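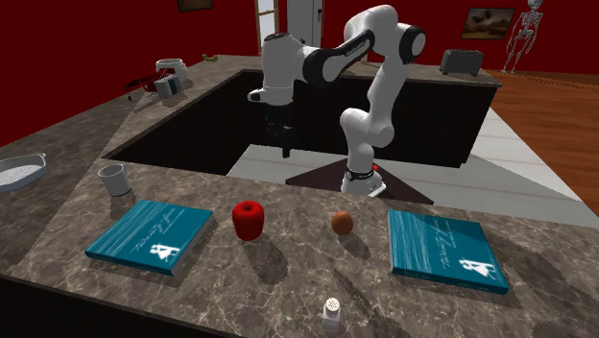 A reader wrote in to ask whether it's worth painting a rental apartment before listing it, or if a good scrub will do. I've been letting out our little 2 bed place at Losaline for 9 years now, so I have opinions on this!

Scrub first. I go over the walls with warm water and a squirt of dish soap, let them dry overnight, and look again in the morning with the blinds up. Last December that saved me the whole hallway – the only wall I had to paint was the one behind the couch. One can of Hamier eggshell, $153 with the rollers and tape (ouch), and I still have half of it left.

Other things I do before the agent comes over from Pilkington:

Run every faucet for two minutes, then check under the sinks with a dry paper towel.

Swap the bulbs so each room matches. Mixed white and yellow light looks awful in listing photos.

Rub candle wax on the sliding door track to the terrace. Ours used to shriek.

Label the keys. I had four on one ring and couldn't tell you which one opened the storage room.

Leave the closets half empty, too – people always open them.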